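More Examples Won't Save Us From Thinking

By Zhuoran Dai
7 Aug 2019

Print | E-mail this article
438 shares | 7 comments

Every pitch I have read this year about teaching robots has the same sentence in it somewhere: we just need more data. Zaruno says it. The people at Dong say it with better slides. In May I sat through a talk in Herkville where the speaker put the number 2000 on the screen, meaning demonstrations of clearing a table, and the room nodded as if that settled something.

I would like to know 2000 of what. If the same operator clears the same table in the same room, the learning system gets very good at that operator's habits. It learns how one person likes to come in from the left. Move the table a foot, dim the lights, and you find out how much of that big number was the same example over and over.
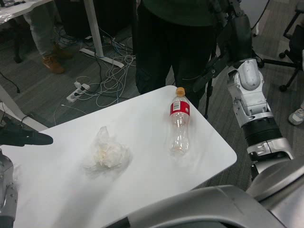

OPINION / MACHINES AT WORK

A crumpled tissue and an empty plastic bottle on a white table make a better test than most of what I get shown. The bottle is clear, apart from its cap and red label, and clear plastic is hard on cameras. The tissue has no fixed shape at all. Crumple it again and you have a new object, as far as the machine is concerned. A gripper finger just above the tabletop has very little room to be wrong.

So how would you collect examples of that? The usual answer is to have someone guide the arms through it until the quota is met. Roseten's published plan calls for 1000 runs per task and says almost nothing about what should change between them. Who picks the next tissue? Does anyone keep the runs where the bottle rolls away? In my experience the bad runs get deleted before lunch, and then everybody wonders why the robot has no idea what to do after a mistake.

I am told variety will come later, once the pipeline is working. I have heard that about plenty of pipelines. What comes later is usually another order for more of the same, since a quota is easy to put in a report and a good spread of situations is not.

I'd fund the team that showed me seven badly behaved objects and a written reason for each one before I'd fund the next big round number. So far I haven't been sent that proposal.

Related
The Trouble With Demo Day
Who Labels the Failures?
Herkville Talks: Reader Letters
Why Grippers Still Drop Things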